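The Long Way Round to a Loose Connector

Posted June 8, 2022
Filed under: Workshop, Two Arms, Things That Went Wrong

I promised a few of you in the comments that I'd write up the business with the right arm once I'd calmed down about it. I've calmed down. The kettle's on, the arm is behaving itself, and I've had enough sleep to be fair to everyone involved, including the arm.

For anyone new, the two-arm booth is my main project these days. Both arms ride on the one rail along the front of the table and they share the packing work between them, picking up cans and other odds and ends and putting them in a basket. The program that keeps the pair in step is called Skarnodell, which I've been writing in the evenings since January (the name was meant to be temporary, and you know how that goes). The Kultitz controller looks after the motors and tells Skarnodell where every joint is. Or that's the arrangement on paper, anyway.

The first sign of trouble was so small that I put it down to my own clumsy programming. The right gripper would come across the table toward the cans, and just before it got where it was going it would give a little shiver and stop a touch short. Then it would close on nothing at all, lift that nothing up very carefully, and set it down in the basket. It was almost polite about it. I laughed the first time and made a note to have a look at the weekend.

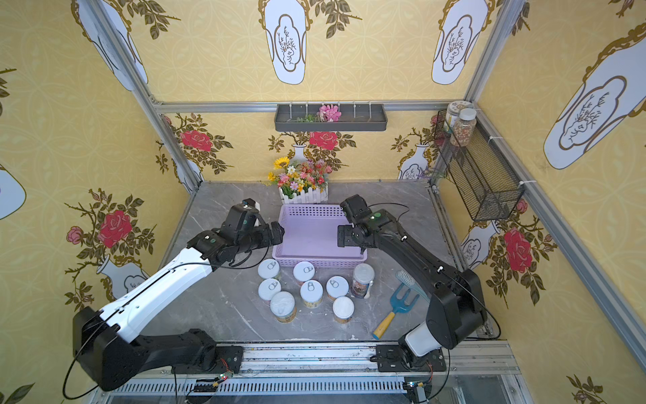 By the weekend it was less charming. The shiver had turned into a proper jerk, and on run 1233 (I number them all, it's a habit I picked up years ago from a boss who was right about very little else) the right arm swung in toward the middle of the table while the left one was still there. They knocked wrists. It wasn't a hard knock, and I had the stop button down before either of them could try again, but the sound of it went right through me. If you've ever heard someone else reverse your car into a pole you'll have some idea.

So I did what I always do, and started with the complicated explanation. I was convinced it was timing. Skarnodell has a rule that says one arm has to wait until the other has left the middle, and I decided that rule must have a hole in it somewhere. I spent three evenings on it. I rewrote the waiting part twice, I added a pause, and then I added a longer pause, until the two of them were so courteous with each other that a single can took the better part of a cup of tea. The jerk was still there. It just happened more slowly.

Then I blamed the motor. I had a spare from Kaufmann sitting in the drawer, still in its bag, and I was so sure of myself that I had the old one out before breakfast. That's a fiddly job, with small screws in places where fingers don't go, and I dropped one of them and never did find it. The new motor went in and everything tested beautifully. I ran it for 60 cycles without a hiccup, told my sister on the phone that it was fixed, and went to bed very pleased.

The next morning it jerked on the second can.

What finally got me there was looking at the position log properly, which I should have done at the start. I'd only been skimming it for error messages, and there weren't any. When I plotted the elbow angle on a graph, though, I could see it sailing along nicely and then jumping by 180 degrees for a single reading, and then coming straight back. No arm on earth moves like that. The controller was being told a fib by the wiring, believing it for an instant, and lurching to correct a mistake it hadn't made.

And it only did it when the arm was at full stretch. I switched everything off at the wall, moved the arm out by hand to its furthest reach, and felt along the cable. It was pulled tight as a fiddle string, and the little plug at the elbow was lifting on one side. Pushed in, it looked perfect. Reach out far enough and it came up by the thickness of a fingernail. I'd tied that cable down myself, back in the cold weather, with the arm folded up and no thought for how much further it would one day be asked to go. 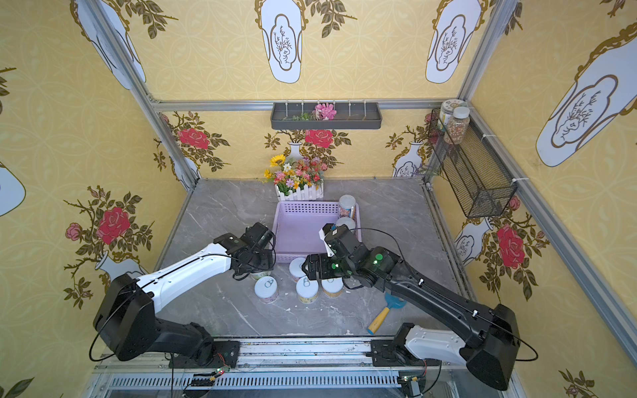
What I've Changed

The plug has been replaced with a Gresis one that has a locking tab, and the cable has a good deal more slack in it than before. It isn't as neat. I used to be quite vain about my cable runs and I'm trying to get over it.

Skarnodell now throws a fit if any joint claims to have moved more than 5 degrees between one reading and the next. Both arms stop where they are and wait for me to come and press the button. I did think about having it ignore a single bad reading and carry on, and a couple of you have suggested the same, but I'd much sooner be interrupted. An arm that doesn't know where its own elbow is shouldn't be moving near the other one, or near my hands for that matter.

I've also moved the stop button. It was on the far side of the keyboard, and when they knocked wrists I had to reach over my mug to get at it. It now lives on its own bit of bench, with nothing allowed in front of it.

The longer pauses have come out again, thank goodness, and the Kaufmann motor has stayed in because I can't face those screws a second time. The old one has gone in the drawer as the spare. If anyone has a good way of checking plugs at full reach without lying on the floor with a torch, please leave me a comment, as I still have the left arm to do and my knees aren't looking forward to it.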